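Lisano opens a wardrobe swap for outgrown club jerseys and sports gear 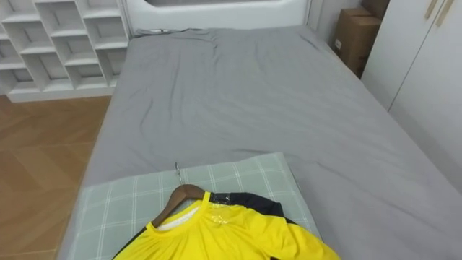 What do you do with a sports jersey that's still good but doesn't fit anyone in the house?

You bring it to the Lisano Jersey Swap, hang it on our rack and take home one that does fit.

I've been running Lisano out of the old shoe shop next to the bakery for six years now, mostly selling second-hand kids' clothes, and every June I get the same question over the counter. Someone's mum comes in with a bag of footy and soccer tops, barely worn (sometimes never worn at all!), and asks if I'll take them. Up to now I've had to say no, as I just didn't have the rack space for club colours that only suit a handful of families. Well, I've cleared out the back room, painted it a colour my sister calls "dentist white", and we're finally doing it.

The swap opens in June and will run for two weeks, from 9 am until 4 pm each day we're trading. You bring a jersey, you get a token, you swap the token for another jersey. If you've got nothing to bring you can still come in and buy one for a gold coin, and that money goes straight back into socks and shin pads for the bargain bin. We did a quiet trial with a few of the regulars over summer and ended up with some 72 tops on the rack, which was far more than I'd planned for. I ran out of hangers and had to go home and raid my own wardrobe.

Speaking of hangers, please bring your jersey on one if you can spare it. Wooden ones are lovely because the shoulders keep their shape, but plastic is fine too, and the wire ones from the drycleaner will do at a pinch for the little sizes. Lay the top out flat on the bed before you bag it up and have a proper look at the collar and under the arms, as those are the spots we all miss. A bit of pilling doesn't bother me. Mystery stains on the front do, and I'd rather you had a go at them at home with some soap and a nail brush.

If there's still plastic wrap on it, leave it on. I know it's tempting to peel it, but families picking up a jersey as a birthday present are always thrilled to find one that still looks new, and I'll put those on the end rail where they're easy to spot.

I've had a heap of help getting this going. Istik, the print place upstairs, has done the size tags, and they've covered them in something that survives sunscreen. Maeng, the alterations shop two doors down, will take up sleeves and mend split seams during the swap at half their usual price, so if you fall in love with a top that has a hole in the hem, don't put it back! Prornus is lending us the big rolling racks and a full-length mirror. I've wanted a full-length mirror in here since the day I got the keys.

We'll take any code and any club, in kids' and adult sizes. Netball dresses, cricket whites and rugby shorts are all welcome as well. I can't take boots this time round, sorry, as there's nowhere to put them and the smell does travel. Mouthguards are a firm no, and I can't believe I have to write that down but somebody did ask.

Names ironed or sewn on the inside are okay. If there's a surname across the back, bring it anyway and we'll put it on the "lucky dip" rail, where a top in the right colours is worth more to a seven-year-old than the right name.

Drop-offs are open now during normal shop hours, so you needn't wait for the swap itself. Pop your bag on the counter, tell me how many are in it and I'll write your tokens out on the spot. Please don't leave bags at the door overnight, the possums have form.

Anything left on the racks at the end will be offered to local junior clubs for their spare kit boxes. Club managers who'd like to be on that list can ring the shop or just stick their head in. Mornings before ten are quietest, and the kettle's usually on.

About Lisano
Lisano is an independent second-hand clothing shop for kids and families. We buy, sell and swap, and we're open for drop-offs whenever the sandwich board is out the front.

Media enquiries: ask for the owner at the Lisano counter.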